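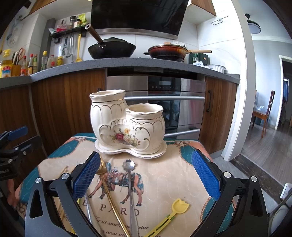
**Renting the Esteo hand-held gripper kit: what we got for our money**
Maysoun Akl and Orest Romaniuk, supervised by Drita Todorova

Our project asked whether two students with no lab could record decent table-sorting demonstrations using a rented kit. Esteo sends a pair of grippers, a charger and a 22-page manual, of which 19 pages are about the charger.

We planned 30 takes of one task: pick up a fork, spoon or chopstick and put it in the ceramic holder. Orest predicted this would take an afternoon. Orest also predicted we would enjoy it.

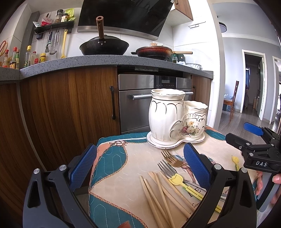 Forks were easy. Chopsticks lying across each other were not - the blue pads grip well, but they will happily close on two at once. The linkage felt stiff on the first day and fine on the second, or our thumbs gave up complaining.

Support was quick, if fond of the phrase "expected behavior." Setup took up to 19 minutes per session, most of it spent hunting for the manual.

We would rent it again for a short project. We would also pick a task with fewer chopsticks.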